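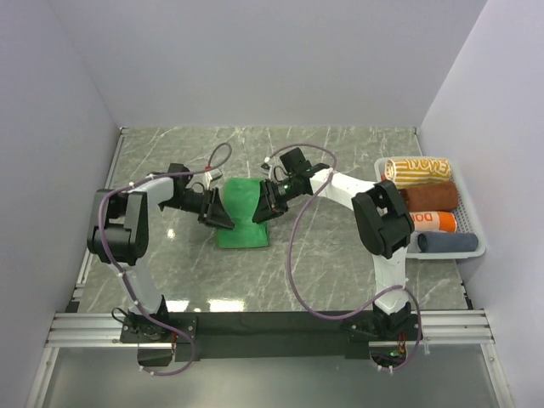
Ticket 2462: planner rejects second grasp on green cloth
Component: Wilano bimanual planner
Reported by: Annag MacRitchie

Left and right goals over the cloth each solve alone. Together they abort with code 566 — self-collision, right fingers against left.

Radomir Spahić: Fingertip padding in the config is 5 mm per side. The gap at this pose is narrow, so the check fails. Set padding per link and rerun.

Status: open, awaiting rerun

Last updated: May, 14:20

Contact Kollodano support | Back to top

Related tickets
673 Basket missing from collision map
Lamont: stale depth after restart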